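Rostico Padlock Restoration and Keying Service
For Institutions, Property Managers, and Multi-Site Facilities

Service overview

The Rostico Padlock Restoration and Keying Service is offered to schools, storage facilities, municipal departments, and other organizations that maintain padlocks in quantity. Locks are received at our Firnton workshop, inspected, cleaned, repaired where repair is justified, and returned ready for use with keys cut and recorded according to the customer's instructions. The service covers keyed padlocks of most common sizes, whether or not they were purchased from Rostico.

Many organizations replace padlocks on a fixed schedule without examining them. A lock with a stained or weathered body often has a sound cylinder, while a lock that looks new may have worn pins or a shackle that no longer seats fully. Our inspection is therefore based on operation first and appearance second. Customers who request a cosmetic finish may add it to any order, but it is never required.

What is included

Each padlock accepted for service receives the following:

Inspection of the body, shackle, keyway, and locking mechanism
Removal of dirt, old lubricant, and loose surface corrosion
Flushing and drying of the cylinder
Replacement of worn pins and springs, where the construction of the lock permits
Dry lubrication suited to the intended location
Operating test with every key supplied
Entry in the customer's key record

Locks that cannot be opened without damage, and locks whose shackles have been cut, bent, or filed, are set aside and reported. They are returned with the order or recycled, as the customer prefers. No charge is made for a lock that we are unable to restore to working order.

Brass and steel in outdoor use

The body of a brass padlock darkens with exposure. Tarnish of this kind is a surface condition and does not ordinarily weaken the lock. Customers are advised against heavy polishing with abrasive compounds, which can round the edges of the keyway and carry grit into the cylinder. A soft cloth and mild soap are sufficient for regular care.

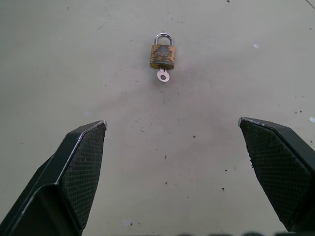 Steel shackles call for closer attention. Plating protects the metal beneath it only as long as the plating is whole, and the point where the shackle enters the body is usually the first to suffer. Water collects there, particularly on gates and hasps where the lock hangs in one position for months at a time. We recommend that outdoor padlocks be opened, wiped, and closed again at least once each season. In coastal areas and near treated roads, a monthly check is preferable.

Oil should not be used in the keyway. It may free a stiff lock for a short time, but it gathers dust and will thicken in cold weather. Rostico supplies Kurard Dry Lubricant with every returned order of 35 locks or more, and it may be purchased separately for smaller orders.

Keying options

Keyed different. Every lock operates with its own key. This is the standard arrangement for lockers, tenant storage, and tool cages assigned to individual employees.

Keyed alike. All locks in a group operate with the same key. This arrangement suits utility enclosures, perimeter gates, and other points served by one crew.

Master keyed. Each lock has its own key and also operates with a master key held by the customer. Master keying is available only for locks with a suitable cylinder. Our staff will confirm this after inspection, before any charge is applied.

Customers may combine these arrangements within one order. A written keying plan must accompany any order that uses more than one. A blank plan form is available on request from the service desk, and the completed form should be placed inside the shipping carton with the locks.

Key records and authorization

Rostico maintains a confidential record of the key codes issued to each institutional customer. Duplicate keys are cut only on the written request of a person named on the customer's authorization list. The list may be amended at any time by letter on the organization's stationery. Requests made by telephone cannot be accepted, even where the caller is known to our staff.

Customers who do not wish us to retain key codes may decline the record service when the order is placed. In that case the codes are returned with the locks and our copy is destroyed. Duplicate keys can still be supplied afterward -- a sample key must be submitted with the request.

Order sizes and turnaround

The minimum order is 27 padlocks. Orders of up to 200 are normally completed within three weeks of receipt. Larger orders are scheduled individually and may be divided into batches, so that the customer is not left without locks for any part of the site. School districts planning summer work are asked to reserve workshop time in advance, as July is fully booked in most years.

Body widths from one to three inches are accepted as standard. Combination padlocks, disc locks, and electronic locks are outside the scope of this service.

Loan locks

Organizations that cannot leave gates or cabinets unsecured may request Rattanakul loan padlocks for the period of service. These are supplied keyed alike in sets of 10, with two keys to a set, and are subject to a refundable deposit. Loan locks should be returned within two weeks of delivery of the completed order. Missing loan locks are charged at the current list price.

Preparing an order for shipment

Remove chains, tags, and key rings before packing. Where keys are available, tie each key to its lock with string or place the two together in a small bag. Keys should not be left in the cylinder during shipment, as they may bend or break under the weight of other locks. Locks without keys should be packed separately and marked as such.

Please use a double-walled carton and do not exceed 35 pounds per carton. Enclose the packing list, the keying plan if one is required, and the name of the person to be contacted with questions.

Warranty

Parts fitted by the Rostico workshop are covered against defects in material and workmanship for one year from the return of the order. The warranty does not extend to forced entry, damage caused by unsuitable lubricants, or keys cut by other suppliers. A lock that fails within the warranty period should be sent to the workshop with its key and a short note of the fault.

Contacts

Inquiries about pricing, scheduling, and loan locks should be addressed to Iraís Villaseñor, Institutional Accounts. Technical questions, including questions on the suitability of particular cylinders for master keying, should be addressed to Yasir Paracha, Workshop Supervisor. The service desk in Firnton is open from 8:00 a.m. to 4:30 p.m., and cartons may be delivered in person at the rear loading door until 4:00 p.m.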